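Keeping vinegar (and using up the odds and ends)

Updated August 2020

I counted the vinegar bottles in my pantry in May and got to 11, which is silly for a household of two. Four of them had less than an inch left in the bottom. So I've been using them up, and I've picked up a few habits along the way.

Plain white and cider vinegar keep more or less forever in a cupboard. Rice vinegar does too, though I think the seasoned kind (I buy Mandagi, the one with the green cap) tastes flat after a year or so. Keep them all away from the stove and the window. Mine used to live right over the burners and the red wine vinegar went brown and dull in one summer.

Cloudy stuff at the bottom of a cider vinegar bottle is fine. If there's a slippery blob floating in it, that's the mother, and you can strain it through a coffee filter or just pour around it. Fuzzy growth on top is another matter – throw that out.

Wipe the neck before you put the cap back on! Dried vinegar and sugar glue a balsamic cap down like you wouldn't believe. If yours is already stuck, hold it under the hot tap for a minute and try again with a rubber glove on.

Don't mix leftover ends in one bottle. I did this once with cider, malt and half a cup of tarragon vinegar and it tasted like a wet basement. Mix them in the dish instead, a spoonful at a time.

For quick pickled onions I use one cup of vinegar, one cup of water, a tablespoon of sugar and two teaspoons of salt. Heat it till the sugar's gone, pour it over a sliced red onion, cool it and put it in the fridge. They're good in an hour and better the next day, and I finish them within two weeks.

A splash of cider vinegar in lentil soup right before serving. Same with beans, same with braised cabbage. Start with a teaspoon, stir, taste, then decide.

And write the date on the label when you open a new one. I use a grease pencil – marker rubs off on the glossy labels, at least on the Cistier bottles.

I'm down to five now. The malt vinegar is going to take some french fries. 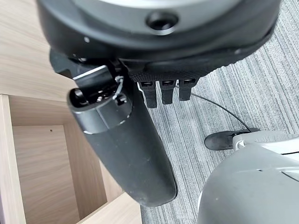 Words by Paulette Kerrigan

Paulette cooks, cans and overbuys pantry goods in Nellmont.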